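Can a Robot Clean Your Room Yet?

By Oskari Karppinen

Every few months, somebody shows a video of a robot folding a shirt or putting a cup in the sink. The music is cheerful. The shirt gets folded. Grown-ups send the video to each other and say, "Finally! No more chores!"

Then they go and do the laundry themselves.

So what is going on? Are robots ready to do chores or aren't they? I have been writing about machines for a long time, and my short answer is "mostly no." The longer answer is more interesting, so let's get into it.

What robots are already good at

Some machines have done housework for years. A dishwasher washes dishes. A washing machine washes clothes. You may not think of them as robots, but they do a real job and they do it well.

Look at what they leave out, though. A dishwasher doesn't walk to the table and pick up your plate. It doesn't scrape off the peas. It doesn't put the clean plates back on the right shelf. A person does all of that, and the machine does the part in the middle, inside a closed box where everything stays where it was put.

Factory robots are a lot like that. Suppose a robot arm puts lids on jars. Each jar arrives in the same spot, facing the same way, at the same speed. The arm can put on 4,000 lids without getting bored. But slide one jar over by the width of your hand and a simple robot of this kind will put the lid on thin air. It will look very sure of itself while it does.

Your bedroom floor is not like a line of jars. Nothing is in the same spot twice.

Why picking up a sock is hard

Try this. Put a sock on the floor, close your eyes, and pick it up. Easy, right? Your fingers felt around, found the edge, and squeezed just enough. You didn't have to plan any of it.

Many robot arms have a hand with only two fingers. The fingers are straight and they open and close, like a pair of tongs. Engineers call this kind of hand a gripper. To pick something up, the robot has to work out where the thing is, which side to grab it from, how wide to open, and how hard to squeeze. If it squeezes too softly, the thing drops. If it squeezes too hard, you have a crushed paper cup and a puddle.

Here are some things that give robots trouble:

Clear things. A robot that uses cameras can look straight through a clear bottle and see the table behind it. You know a bottle is there because of the little shiny lines on it. A robot has to learn that.

Floppy things. A plastic bag changes shape as soon as you touch it. So does a towel. The plan the robot made a second ago may be no good now.

Round things lying down. A can on its side may roll when a gripper bumps it.

Piles. If ten small toys are heaped together, where does one stop and the next one start?

None of this means it can't be done. Robots do pick up bottles and bags and cans. The question I always ask is how often, how fast, and who is standing next to them.

How a robot practices

Nobody can write down a rule for every sock in the world, so many teams now teach robots by showing them. A person guides the arms through the job, again and again, and the computer stores what the cameras saw and how the arms moved. After enough of these lessons, the robot tries it alone.

It takes a lot of lessons. Say a team records 776 tries at putting a cup in a bowl. That sounds like plenty. But if all of them used the same cup on the same table, the robot may be stumped by your cup on your table. You learned to pick up cups when you were a baby, and you haven't needed a new lesson for each cup since then.

This is why teams like to put a mix of everyday stuff out for practice. Hard things and soft things, see-through things and shiny things, some lying down. It is a good idea. It is also a long way from a kitchen on a school morning, with a cat in it.

A visit to Gondby

One December I went to a show in Gondby where a company called Hidness had a robot that cleared a table. The table had 13 things on it. The sign said the robot could tidy "any home."

I watched it for 37 minutes. It did well with the boxes. It did well with the cups, as long as they stood up. Then a boy in the crowd asked if he could put his mitten on the table. The man from Hidness was nice about it and said yes. The robot reached for the mitten, pinched the air beside it, moved its empty hand over to the bin, and let go of nothing. Then it went back for the next cup.

I liked that robot. I also think the boy asked the best question of the day, and he did it without saying a word about robots.

How to watch a robot video

You can be a good doubter too. Being a doubter doesn't mean saying "that's fake" about everything. It means looking for the parts that were left out. Next time you see a robot doing a chore, ask these questions:

Is the video sped up? Look at any people in the background. If they are zipping around like ants, the robot is slower than it looks.

Is somebody steering it? Some robots in videos are being moved by a person with controls. That can be a useful way to teach a robot, but it is not the robot doing the chore by itself.

How many tries did it take? A video can show the one good try and skip the others.

What happens if you change something? Move the cup. Turn off a lamp. Add a mitten.

Who cleans up after the robot?

So, when?

I asked an engineer at a small company called Reisinger when a robot would be able to tidy a child's room. She laughed and said she would settle for one that could tidy her own workbench. Another company, Flostum, told me "very soon." They told me the same thing the last time I asked.

My own guess is that robots will get good at single chores first, in places that have been set up to help them. Moving boxes in a warehouse, maybe. Sorting bottles and cans. A whole messy room, with no grown-up watching and nothing broken at the end, is a much bigger job, and I wouldn't put off picking up your socks for it.
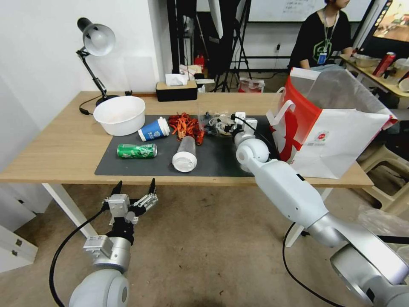
If you want to test how hard the job is, borrow two pairs of kitchen tongs and ask a grown-up for a few things that won't break. Hold one pair in each hand and try to put everything into a bowl. Start with an empty can, then try a plastic bottle, then a bag with something small inside. Save a sock for last. Have a friend time you, and then do it again with one eye closed.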